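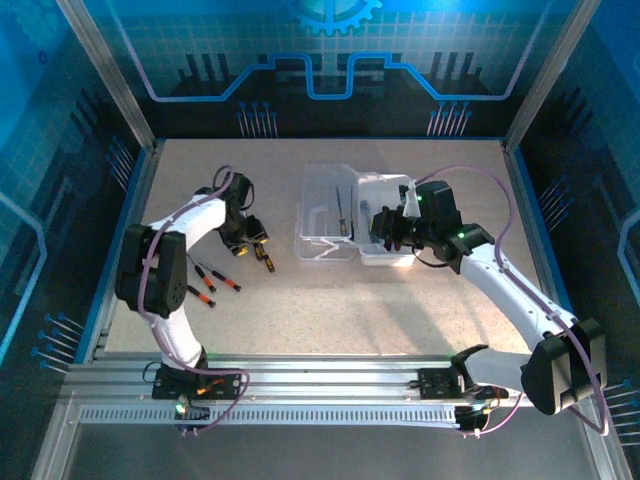

*The speckled table, with the yellow-handled screwdrivers.*

Benvinda Antunes had keys to the workshop on Ngô Street, but she knocked anyway. It was a little after six in the morning, in August, and the street was still cool.

Dagný opened the door with a mug in her hand.

"You could have let yourself in," she said.

"I know."

They went through to the back room. The table was where it had always been, beige with fine specks, the kind of top that hid crumbs and lost screws equally well. Blue circuit patterns ran over the walls behind it. Two yellow-handled screwdrivers lay on it at a slant, near each other.

"Those are his," Benvinda said.

"Both of them?"

"He bought them together. He never lent them out."

Dagný put the mug down on the windowsill. She had worked at Pleltov for five years and had never used Thịnh's screwdrivers. She had her own, with red tape on the handles, in a drawer that stuck.

"Did he say he was coming back for them?" she asked.

"He said he'd left everything in order."

Benvinda took a folded sheet out of her jacket. It was the list Thịnh Nông had typed up before he took the job with Staltar, and it ran to 214 lines. He had put down the pliers, the clamps, the good scissors and the bad scissors. Line 65 was the radio. Next to it he had written *works if you hold it*.

She ran her finger down to the screwdrivers. There were eleven of them on the list, each with its size. She read them twice.

"No yellow ones," she said.

"Then he forgot."

"Thịnh didn't forget things."

Dagný didn't answer. A truck went by outside and the window rattled. She moved the mug further from the edge.

At seven Nuanchan Somboon came in with the mail and a bag of rolls, and they ate standing up in the hall because Benvinda didn't want butter near the table. Nuanchan wanted to know what the matter was. Benvinda told her.

"So call him," Nuanchan said.

"It's early."

"He gets up at five. You know he does."

Benvinda wiped her hands and called. It rang for a long time. When he picked up she could hear water running, and a child asking for something.

"You left your screwdrivers," she said.

"The yellow ones? No, I didn't leave them. They're for you."

"They're not on the list."

"The list is what belongs to the shop," Thịnh said. "Those belonged to me, so I couldn't put them on it." The water stopped. "You always looked for them first. You'd pick one up and then remember and put it back."

Benvinda turned toward the wall. Nuanchan and Dagný had gone quiet over the rolls.

"I didn't think you noticed," she said.

"Well – it was every day."

He asked about the radio and she told him it was the same. Then the child called again, louder, and he said he had to go.

She put the phone in her pocket and went into the back room. She picked up one of the screwdrivers. The Bretari order was due by noon, and she had not started on it.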